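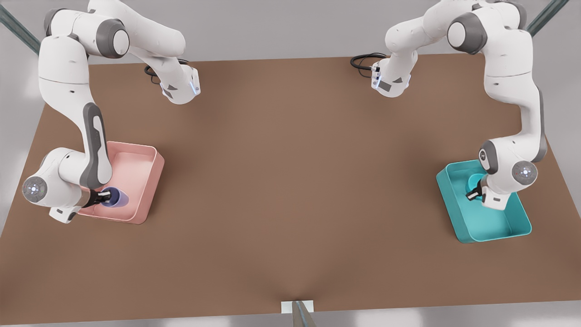

Open Walls: How Visitors Moved Through the Drotley Print Fair

Final report, Arts Management and Curating, second year

Introduction

I went to my first print fair expecting to stay an hour and left when the lights were being switched off. That is more or less how this project started. I wanted to know what makes people stop at one booth and sail past the next one, and whether the layout has as much to do with it as the art does. The Drotley Print Fair was a great place to try this out. It is small enough to walk in one go, it mixes student presses with established studios, and the organizers let me sit wherever I liked as long as I kept out of the aisles.

The fair had 22 booths in the old bus depot, set out in three rows, with the cafe at the back and a performance corner by the loading doors.

Method

I used two methods. The first was plain watching. I sat across from a booth for 14 minutes at a time with a clicker and a floor plan, and marked everyone who passed, slowed down, or stopped. A stop meant both feet still and eyes on the work (people checking their phones were left out, although one man did both and I gave him the benefit of the doubt). Over the length of the fair I logged 569 passes, and 400 of those were on Thursday, when admission was free after 5 p.m.

The second was a short survey by the exit, with three questions: which booth do you remember best, what was in it, and did you talk to anyone there? I kept it short on purpose and people were lovely about it. Several came back to add something they had forgotten!

What I found

The middle row did badly. I had expected the opposite, but people came in, turned right along the wall, and followed it all the way to the cafe. Once they had a coffee they drifted back along the other wall. The middle row mostly got people who were looking for a friend.

The big exception was Brilex, a tiny risograph press with a booth right in the center. They had put their drying rack in the aisle and were pulling fresh sheets all day, and the smell of the ink reached you before the booth did. People stopped, asked how the colors were layered, and stayed. In the survey it was the booth remembered most often, and nearly everyone who named it had talked to someone there.

Kaewmanee, the textile and woodblock studio, was my own favorite. Their indigo prints hung from the ceiling on long strips, so you had to walk between them to get in. It was gorgeous, and I could have stayed all afternoon. It also split the visitors: some went straight in, others peered through the gap and moved on. One survey answer just said "the blue one, was I allowed inside?"

Trosa had the most expensive work and the cleanest walls, plus a desk placed across the front. Visitors slowed down but rarely stopped.

Problems with the study

I could only watch one booth at a time, so the quiet spells and busy spells are not evenly shared out. Trosa got two of the slow mornings. I also got to know the Brilex crew quite well by the end, and I can't promise that didn't color my notes.

Next steps

I would love to repeat this with the same booths in different spots, starting with Brilex against a wall. The organizers have asked to see my floor plans before they draw up the next layout, and I am redrawing them now at a larger scale, with the cafe line included.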